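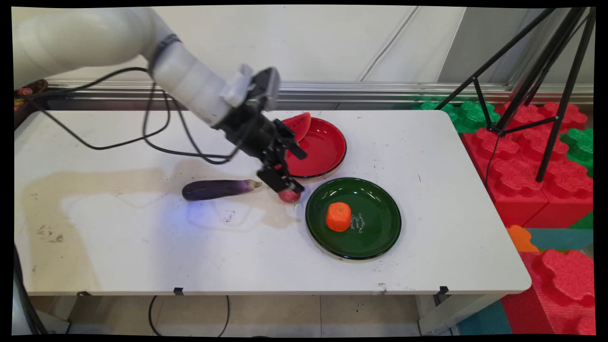
*Radish duty. The eggplant is waiting its turn.*

September 4, 2025

I've been promising a gripper post for ages, so let's go! For the last few weeks I've had two parallel grippers on the same white arm, doing the same silly grocery jobs over and over, and I finally have opinions. The black one with the angular fingers is the Larkosex. The other is the Noguchi, which Kjell Fjeld lent me in the spring and has been very patient about getting back.

The job is always the same. Pick up a piece of food, put it on one of the two plates, let go without making a mess. The radish is my favorite test of the lot, small and round and slippery (especially after it's been handled for an afternoon), and if the fingers close even a little off center it shoots out sideways. I spent a whole evening chasing radishes across the floor with the Noguchi. Its fingers are flat and wide, great for a box, not so great for anything that wants to roll. The Larkosex closes lower down, so the tips get in under the widest part and the radish kind of settles. I let out an actual cheer the first time.

Carrot chunks are easy for both of them. I cut them thick so they stand up on their own, and you could probably pick one up with a clothespin. The eggplant is where it gets fun again. Grab it in the middle and it's fine, grab it near the stem and the heavy end swings down and twists the whole thing around in the grip. The Noguchi wins that one easily! All that flat finger surface holds on, where the Larkosex lets it pivot. I've been meaning to try a strip of rubber on the tips to see if that helps.

Watermelon I'm still scared of. You want enough force to hold the wedge and not so much that you're making juice, and the lowest force setting on the Noguchi is still too much. The Larkosex goes softer, 5 steps below where I started, and at that setting it can lift a wedge and set it down again with only a small dent in the flesh.

Now the numbers, for Awuor Lema, who asked for them twice in the comments. I logged 1,597 picks across both grippers, and 201 of those were drops. Most of the drops were radishes and most of the radish drops were the Noguchi. I haven't split it out properly yet because my log has three different spellings of "eggplant" in it, so give me a weekend.

Controller stuff: I switched to the Bruldale in the middle of all this, which was bad timing, and I threw out everything I'd recorded before the swap so the comparison would be fair. It's so much nicer though. The old one made me restart the arm every time I changed the gripper settings, and on the Bruldale I just type a new force value and go. The manual is rough - page after page on mounting screws and then one paragraph on force limits - but Ingvild Kvam sent me her notes and those got me going in an hour.

Cables are still my weak spot. They run loose from the arm down to the gripper, and when the wrist turns a long way they pull. I've tried tape, I've tried hook-and-loop straps, and both came off. If you have a good way to do this on a wrist that spins, please tell me!

So for now the Larkosex stays on. Kjell gets his gripper back next week, with a thank-you eggplant if he wants one. In November I'm hoping to try soft fingers, and Zeyu Zou says grapes are much harder than radishes, so I've put grapes on the shopping list.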